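ok so I've been writing letters again. On paper! With stamps! A thread, for anyone who also has a drawer full of nice stationery they're "saving"

1/ It started in October when I found a box of Allumar notecards I bought years ago and never opened. 500 sheets of matching paper in there too, what was I planning, a novel?

2/ First letter took me an entire evening. My handwriting has gone completely downhill and I kept wanting to hit undo. Sent it anyway, crossed-out words and all, and my aunt called me the day it came and we talked until her dinner burned.

3/ So now I do a couple every Sunday with coffee. I aim for 300 words and stop there, even mid-story (people write back faster if you leave them hanging, I swear)

4/ What I write about: the neighbor's awful wind chimes. A soup I liked. Whether I should cut bangs. All the stuff that feels too small to text somebody

5/ I have 13 pen pals at the moment, most of them from the swap list at Hrnčiar, the little paper store by the train station. You put your name on a card, you pull a card out of the jar, done. One of mine lives four blocks away and we've still never met, we just mail each other lol

6/ Paper opinions since you didn't ask: Ista pads are lovely but the ink shows through, so one side only. Tritix envelopes have terrible glue. Tape them. TAPE THEM.

7/ And please don't let anybody talk you into a fountain pen before you start. I own one and it leaks on my good sweater. A 99 cent ballpoint is great and it won't smear when you're left-handed like me 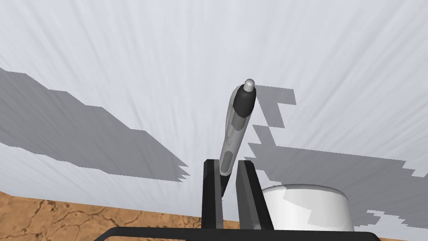 *team ballpoint forever*

8/ Stamps: buy the pretty ones, they cost the same as the boring ones

9/ If you want a letter, reply with your favorite sandwich and I'll DM you for an address. Might take me a few Sundays to get through everybody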